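A Pot of Beans for the Whole Week
Speaker notes, Courtois Kitchen Shop, Hustumik

Notes for the evening talk. Length is 26 minutes plus tasting. Words in capitals are cues to myself, the rest is more or less what I say.
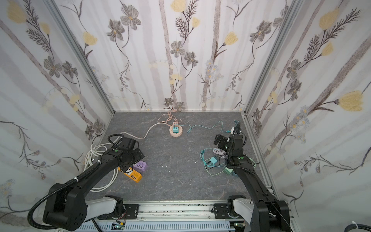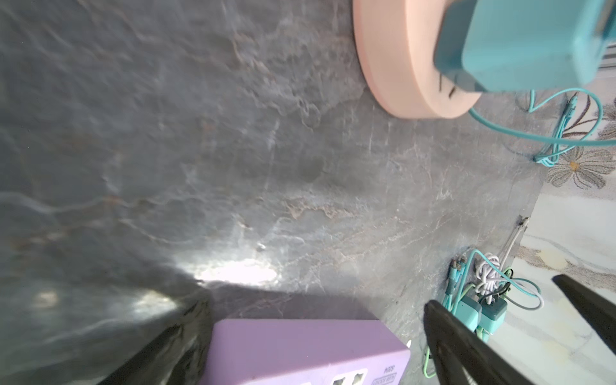

Page last changed: December 14, 2018

BEFORE STARTING
Oven pot goes in before people sit down, so the room smells of garlic and bay by the time I open my mouth. Stove pot at a bare simmer on the back burner. Bowl of soaked beans and bowl of dry beans on the front table, next to each other. Spoons! I forgot the spoons in March and had to run next door.

OPENING
Good evening, and thank you for coming out for beans. I love beans. I grew up thinking they came in a can and tasted like the can, and then somebody handed me a bowl of plain white beans with olive oil and salt on top and I ate the whole thing standing up at the counter. I've been cooking them nearly every week since, and I keep a notebook. There are 81 pots in it. Some of those pots were terrible, and you'll hear about a few of them tonight.

Ask: who has cooked dried beans at home? Who gave up on it? (Usually the same hands go up. Let them tell a story or two, but keep it moving.)

What I want you to take home is one pot, cooked on a slow evening, and four or five suppers that come out of it. You don't need a pressure cooker. You need a heavy pot with a lid.

BUYING
Pass the two bowls around now.

Look for beans that are whole, smooth and all close to the same size. A few split skins are fine, a bag full of dust and broken pieces is not. Age matters more than anything printed on the label. Old beans take forever and sometimes never soften at all – pot 19 in the notebook just says "gravel."

So buy from a shop that sells a lot of them. The ones in the bowl are Ivura white beans, the bag size is 730 grams, and one bag fills my big pot with a little room to spare. If yours is a smaller pot, do half a bag. Please don't crowd them, they swell more than you think they will.

Someone always asks about heirloom beans. They're wonderful and they cost more. Cook a few pots of ordinary ones first and get your timing down, then treat yourself.

SOAKING
Do I have to? No. Do I? Most of the time, yes, because I remember to do it while I'm cleaning up after supper and it makes the next day shorter.

Rinse, pick out any little stones, cover with plenty of cold water, and add a good spoonful of salt. Yes, salt! We were all told that salt makes beans tough, and I believed it for years. Salted soaking water gives me creamier beans with skins that stay on. Try one bowl with and one bowl without and taste them side by side, it's a really fun thing to do with kids.

If the kitchen is warm, soak them in the fridge. Drain and rinse before cooking. If you didn't soak, just start with more water and expect to wait longer.

IMPORTANT, SAY THIS SLOWLY: red kidney beans need a real, hard boil for at least ten minutes before you turn them down, and after that they still have to cook until fully soft. Raw or undercooked kidney beans can make you quite sick. Don't put them in a slow cooker from raw. I give every bean that ten-minute boil now, it's an easy habit and then I never have to think about which ones need it.

THE POT
Go to the stove here.

Beans in, fresh water to cover by two fingers. Then:
Half an onion, peeled, left in one piece
Four cloves of garlic, or six, I'm not watching
Two bay leaves
A big glug of olive oil
Salt, less than you want at the end

Boil for ten minutes, skim the foam if it bothers you, and then pick your road.

Stove: turn it down until you see a bubble here and there. Lid a little open. Stir gently and not often. Top up with hot water whenever the beans start poking out.

Oven: lid on tight, 300 degrees, and leave it. I can't say enough nice things about the oven. The heat comes from all sides, nothing sticks, the beans keep their shape, and I can go do something else. Check after an hour and then every so often.

(Hand around samples from both pots. Ask which is which. The room is nearly always split, and that's a good time to have a sip of water.)

HOW TO TELL THEY'RE DONE
Taste five. One bean tells you nothing. If all five are creamy in the middle, with no chalky bit, they're done. If four are lovely and one is firm, give them another fifteen minutes.

Then the part I get excited about: turn off the heat and let them sit in their liquid with the lid on. Half an hour is good. They keep drinking in flavor and the broth gets silky. Taste for salt again after that. I almost always add more.

Tomatoes, vinegar and lemon go in at the end, when the beans are already soft. Acid really does slow them down. Pot 33 was a chili where I dumped the tomatoes in first, and we had toast for supper.

THE BROTH
Don't pour it down the sink! Please! It's soup already. I drink it out of a mug with black pepper. It loosens a pasta sauce, it makes rice taste like somebody fussed over it, and it's what keeps your leftover beans from drying out. Store the beans in it, always.

A WEEK OF SUPPERS
Put the list up and talk through it. Don't read it out.

First night: beans in a bowl with their broth, good oil, black pepper and toast rubbed with garlic. Keep it plain the first time so you know what you made.

Second night: beans and greens. Warm some garlic and a pinch of chili flakes in oil, add a heap of chopped kale or chard, then two ladles of beans with broth. Squeeze of lemon. A fried egg on top if you're hungry.

Third night: soup. Onion, carrot and celery cooked soft, beans and broth added, a cheese rind if you have one, small pasta near the end. Mash a few beans against the side of the pot to thicken it.

Fourth night: crispy beans. Drain them well and pat them as dry as you can. Hot pan, more oil than seems polite, one layer, and leave them alone until they're brown underneath. Some will pop, so stand back. Very good over salad or tucked in a tortilla with pickled onions.

After that: whatever is left goes in the blender with lemon, garlic and oil for a dip. Or it goes in the freezer, covered in broth, with some room at the top of the container. Beans keep three or four days in the fridge, so if you know you won't get through the pot, freeze half on the day you cook it. Cool them in shallow dishes and get them into the fridge promptly. A deep pot left out overnight is no good.

QUESTIONS I USUALLY GET
Gas? Eat them more often, start with small bowls, throw out the soaking water. It gets better for most people. Smile and move on.

Baking soda? A small pinch helps if your water is very hard or the beans are old. Too much and they taste like soap.

Canned? I always have a few cans in the cupboard. Rinse them, simmer them in a little stock with garlic and a bay leaf, and they perk right up.

What is the pot on the table? It's the Inditer enameled one, the larger size, and I bought it used. Any heavy pot with a lid that fits will do the same job.

Can I double it? Yes, with a bigger pot. The oven time stretches a bit, so start tasting at the usual point and keep going.

CLOSE
Thank them. Recipe sheets are by the door, next to the bread. Invite people to come up and finish both pots, and ask them to write their favorite bean on the big sheet of paper so I know what to cook next time.

Turn off the back burner.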